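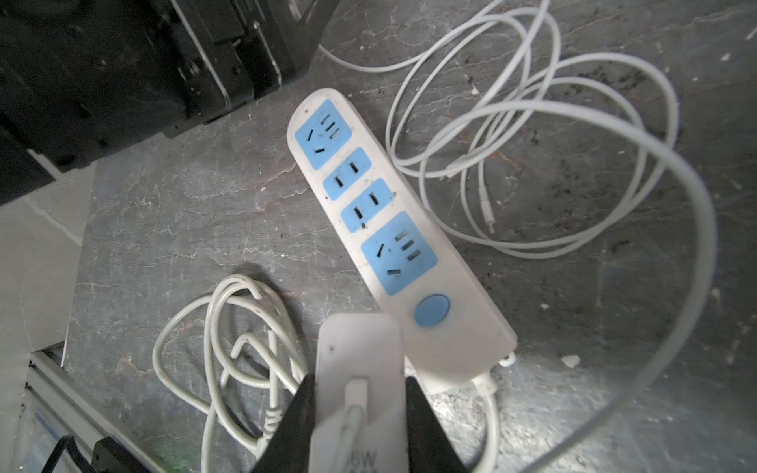
Most of the standby load in a small home office comes from devices that are switched off. A monitor, a laser printer, a pair of powered speakers and a laptop charger can each draw a watt or more while doing no work, and the draw continues through nights and vacations. The method below measures that draw one device at a time, then for the whole desk, and turns the readings into a yearly figure. It works with any power strip, but a strip with a single switch at one end, like the white one with the round light blue button, makes the whole-desk reading easier to take. Read all the steps before unplugging anything.

Search this site
Enter keyword
Go

What you need

A plug-in energy meter that reads watts to one decimal place and also accumulates watt-hours. The readings on this page were taken with a Nisix meter. Cheaper meters often show 0.0 W for anything under half a watt, so check the lower limit in the manual.

The power strip that normally feeds the desk. It must be in sound condition and rated for the load.

A notebook or a spreadsheet with five columns: device, off, sleep, idle, notes.

A clock with a visible minutes display.

Step 1. List the devices

Write down every device fed from the desk, including those plugged in behind furniture. Chargers count as devices even with nothing attached. Do not list devices that run on batteries and are charged elsewhere.

Save any open work and shut the computer down normally. If an external drive is attached, eject it first.

Step 2. Read the meter with no load

Plug the meter into the wall with nothing connected to it. Wait one minute and write down the wattage. It should be zero. If it shows a steady value above zero, subtract that value from all later readings.

Step 3. Measure each device alone

Connect the first device directly to the meter, without the strip. Take three readings:

Off – the device is plugged in but turned off at its own button.
Sleep – the device has been allowed to enter its low-power state by itself.
Idle – the device is on and doing nothing.

Wait at least five minutes before each reading. Printers need longer. The Tiltum laser printer used here stayed at its idle level for 36 minutes before it entered sleep, and an early reading would have been wrong by a wide margin.

If the display moves between two values, do not average them by eye. Reset the watt-hour counter, leave the device for one hour, and use the accumulated figure. Watt-hours over one hour equal average watts.

Step 4. Measure the desk as a whole

Plug the strip into the meter and the devices into the strip. Turn the strip on and leave every device off at its own button. Wait five minutes and record the reading.

Compare this total with the sum of the off column. The two should agree to within a watt. A higher total usually means that a device was left off the list. A lower total often means that a plug is not fully seated.

Turn the strip off at its switch and read the meter again. On a plain strip the result should be zero. A strip with surge protection or an indicator wired ahead of the switch may show a small residual load.

Step 5. Calculate the yearly figure

Decide how many hours per year the desk is out of use. Include nights, time away and any hours when the devices are off during the day. Then apply:

Standby watts × unused hours ÷ 1000 = kilowatt-hours per year

Multiply the result by the price per kilowatt-hour on the utility bill. Use the full price with delivery charges, and leave out the fixed monthly fee.

Worked case: a second desk at the Ludbridge office was occupied for 2177 hours in a year. A year of 365 days has 8760 hours, which leaves 6583 unused hours. The desk drew 6.8 W with everything off. 6.8 × 6583 ÷ 1000 gives 44.8 kWh. Switching the strip off whenever the desk was empty would have removed nearly all of it.

Step 6. Decide what stays on

Some devices should not be cut off at the strip:

Routers and modems, if anything else in the building depends on them.
Inkjet printers. Many run a cleaning cycle each time power is restored, and the ink used can cost more than the electricity saved.
Network storage, unless it has been shut down first.
Anything that loses its clock or settings without power.

Move these to a separate outlet. Group the remaining devices on the strip and label the plugs.

Common errors

Measuring a charger with a full battery attached and recording it as empty. These are different states and need separate rows.

Using the wattage on the nameplate. The nameplate gives the maximum. A monitor marked 44 W may draw less than one watt in sleep.

Running the meter through a second strip. Never connect one power strip to another, for measurement or for daily use.

Taking all readings in December and applying them to the year. Standby draw changes little with the season, but the hours of use may change a great deal.

Notes on accuracy

Plug-in meters are least accurate at the bottom of their range, and small power supplies with a poor power factor make this worse. Treat single readings under one watt as estimates. For devices in that range, a 200-hour accumulated reading is more useful than any number of spot readings.

Correction: an earlier version of Step 5 divided by 100. Thanks to Edileuza Conceição for pointing it out.

Related pages
Reading an electric bill line by line
Finding which breaker feeds which room
Sleep settings for older monitors
Kim desk lamp: replacing the driver
How to label cables so the labels stay on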